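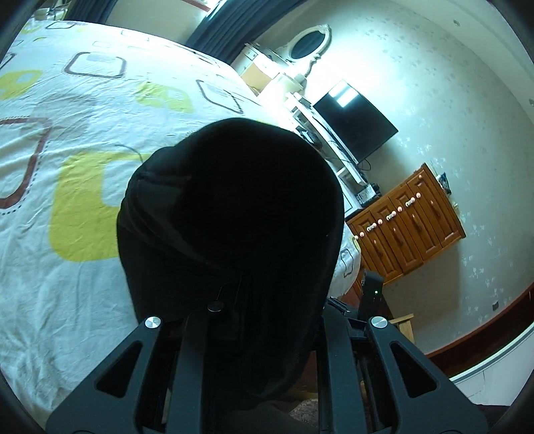

The bedroom at Machala house, white duvet with the big yellow shapes on the bed.

Reading time: 2 min

Hi Danai, and hello to everyone at Kakosa who reads these!

I promised you an update on the Bretcombe home skills work before the summer got away from me, so I'm writing it now (07/05/2020) with a cup of tea and a pile of receipts next to me. We've moved on from the kitchen and we're well into the bedroom, meaning folding, sorting and putting away. I thought people would find it dull after the cooking. They love it!

Of the $4,000 you gave us, we have spent $885 so far. Most of that went on bedding, hangers and two secondhand chests of drawers, plus the printing for the fold cards. Bradley Mottram got us the drawers for a very good price and carried them up the stairs himself, so please don't look for a delivery charge. There isn't one.
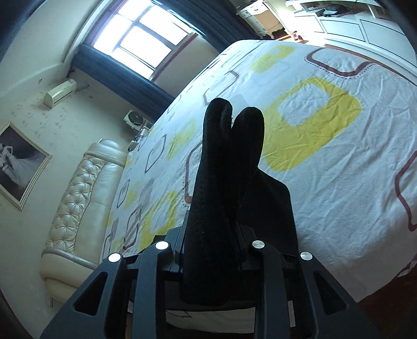
The fold cards are the part I'm proudest of. Vendula drew them all by hand and we tried the first set on ourselves, which was humbling. I have been folding sweaters wrong for my entire life. We now have 18 cards, going from pillowcases up to the dreaded fitted sheet, and I'd like to print a second set for people to take home. Skilside has quoted us for a wipe-clean version and I'll send you the numbers separately.

One change from the plan. We were going to do all the folding on a table, but most people at home just use the bed, so we've switched. You get lots more space and you can spread a whole load out before you start. 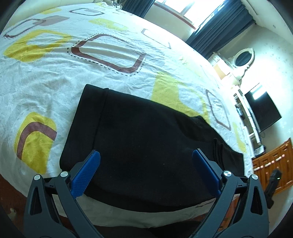 Dark clothes are turning into their own little topic. Anas wanted them left until the end because seams and sleeves are so hard to find on black cloth, and he was right. They also show every bit of fluff, and a few pale specks on a thick black garment laid out on that white sheet are enough to start a long talk about dryers. I'd like to put $1,000 toward laundry itself in August, lint rollers included, if you're happy with that.

Still to do: the closet session, the take-home cards and my mileage form (sorry!).

Talk soon,
Viera

Comments

Danai Kokkinos: Lovely to read, thank you. Laundry in August is fine with me. Mileage form please!

Bradley Mottram: My back would like it noted that there were two flights of stairs.

Anas Akl: Can we do socks next?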